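Basket-nesting cell at Plemora gets new fingers and a maintenance routine

The robot cell that stacks empty gift baskets at Plemora is back in daily use after an October overhaul of its grippers, lights and work surface. The company packs dried fruit and tea in woven baskets, and the cell sits ahead of the packing benches.

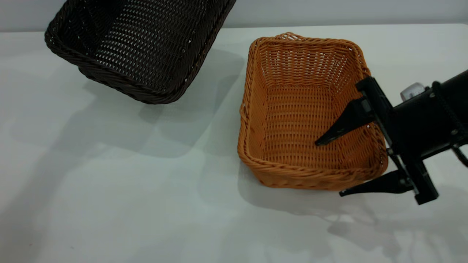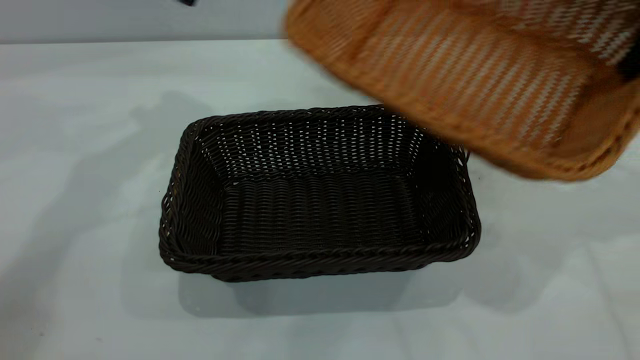

Orange-brown and dark brown baskets on the cell's white table.

Filed under: Automation / Shop Floor

Plemora put the cell in last year to handle one dull job. Baskets come in from the supplier separately wrapped, and the packers want them nested by size. The robot grips a basket by its end wall, with one finger inside and one outside, lifts it over and sets it into the next one.

Woven baskets are harder to handle than cartons. No two rims are quite the same height, the walls give when they are squeezed, and a loose strand can catch on anything with an edge. By late summer the cell was stopping several times a shift, usually with a basket hooked on a fingertip.

Muthoni Muriithi, who looks after the equipment at the plant, pulled the maintenance log before ordering any parts. It listed 2,186 stops since the cell was installed. Most had been cleared by an operator pressing reset, with no note of what had gone wrong. She spent a week standing next to the cell and writing down the causes herself.

"A lot of it was the fingers," Muriithi said. "The tips had burrs on them from touching the table. You could feel it with your thumb. Every burr was a little hook."

The old fingers came off and were replaced with a tapered pair cut by Skudstead, a machine shop that already does work for the plant. The shop also made a spare pair, which hangs in the cabinet behind the cell with its screws in a bag. Swapping a set takes a few minutes with a hex key, but the gripper has to be zeroed again afterward, and that step had been skipped at least once in the past. It is now printed on a card taped inside the cabinet door.

Lowering height was changed too. The robot used to come down until it felt the table, then back off. It now stops 2 millimeters short. Muriithi checks the gap with a feeler gauge on the first shift of the week, at both ends of the table, and shims the table feet if the two readings don't match.

Grip force took longer. The orange baskets and the dark brown ones come from the same supplier, Lamrani, but the dark ones are stiffer, and one setting did not suit both. With too much force the end wall of an orange basket bowed in and would not seat. With too little, a dark one could swing as it was carried. The cell now has a separate setting for each color, picked by the operator at the start of a batch. Choosing it automatically would be possible with the cameras already in place, but that has been left for later.

Idrisa Shemweta, who programmed the cell and came back for the overhaul, slowed the last part of the move as well. The arm still travels at full speed between baskets, then drops to a crawl once the lower rim is close to the one underneath.

"It costs you a second or so each time," Shemweta said. "A stop costs you however long it takes somebody to walk over."

Lighting was the other complaint. The vision software, a package called Driltidon, finds the rim of each basket before the arm moves. It did well with the orange ones and badly with the dark ones, where it sometimes took the shadow on the table for part of the basket. Two lamps were moved and fitted with diffusers. The shadows are still there but they are softer, and the software was given fresh pictures of the dark baskets from several angles. The calibration was redone after the lamps were moved.

The table gets wiped down at the end of each shift now. Bits of strand break off the baskets and collect on the surface, and a long enough piece can be mistaken for a rim. Operators had been brushing them onto the floor, where they got into the cable tray. A small vacuum has been hung on the side of the guard.

The cable along the wrist was also rerouted. It had been rubbing where it bends, and the sleeve was worn nearly through in one spot. The new one has a longer loop, and a strip of tape marks where it should sit, so that anyone can tell if it has crept.

For acceptance, the cell ran some 400 baskets over two shifts with both colors mixed. It stopped six times. Four of those were baskets that had arrived crushed, and Muriithi said she would not expect any gripper to nest them. After that it was handed back to the packing crew.

The fingers will be inspected every month and the zero position checked at the same time. Operators have been asked to write a cause next to each reset, even if it is only a word or two. A pad hangs by the start button, and the first pages are already full.

Plemora plans to try round baskets in the same cell next. Those will need a different set of fingers, and Skudstead has been asked for a drawing.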